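Guides | Energy | Water | Waste | Ask a Question | Newsletter

Household > Saving Energy > Kitchen and Laundry

Filed under: Climate at Home, Low-Carbon Living

Cutting Kitchen and Laundry Emissions: Tips That Fit a Normal Week

Most of the energy a household uses goes into heating something: air, water or food. The tips on this page deal with the water and the food. None of them needs new equipment, and they work in a rental.

Start with a baseline. Write down the meter reading on the same date each month, in a notebook kept near the meter. Our own house on Priltdale Road used 1123 kilowatt-hours in the quarter before we changed anything. Without that number we would have been guessing. If your supplier estimates your bills, send in a reading yourself.

On the stove

Match the pot to the burner. A small pot on a large burner heats the kitchen. Put the lid on until the water boils, then turn the heat down. Pasta will finish cooking with the burner off and the lid on, though it may want an extra minute or two.

Boil only the water you need. We marked the kettle at two cups with a strip of tape and stopped filling it past that for tea.

Use the oven for more than one thing. If it is on for dinner, put in a tray of vegetables for the next day. Turn it off 8 minutes before the food is done – the heat that is left will finish most casseroles. Don't do this with bread or anything that has to rise. 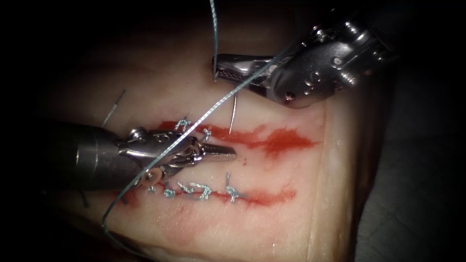
Huang wrote in to say that the early switch-off did nothing useful in an old gas oven, which lost its heat almost as soon as the flame went out, and that a new door seal made more difference. Check the seal first, then. Close the door on a strip of paper and pull. If the paper slides out with no drag, the seal is worn at that spot. Go all the way along the door, corners included.

In the laundry

Wash in cold water unless something is badly soiled. Powder can clump in cold water, so dissolve it in a cup of warm water first or change to liquid. Run full loads, but leave a hand's width at the top of the drum.

Spin on the highest setting the fabric will take. Clean the dryer filter after each load. From June on we dry everything on a line, and over 72 loads went out there last year. Shake shirts hard before hanging them and most won't need ironing.

Refrigerator and food waste

Vacuum the coils twice a year, with the plug pulled. Let leftovers stop steaming before they go in, but don't leave them out for more than two hours. Keep a box on the middle shelf for food that has to be eaten first. The Undside food co-op hands out a label sheet for this, and masking tape does the same job.

Vegetable peelings keep in the freezer until compost day. The Zasow drop-off bin takes them frozen, up to 7 pounds per visit – no meat, no oil.

Last updated 28 May 2022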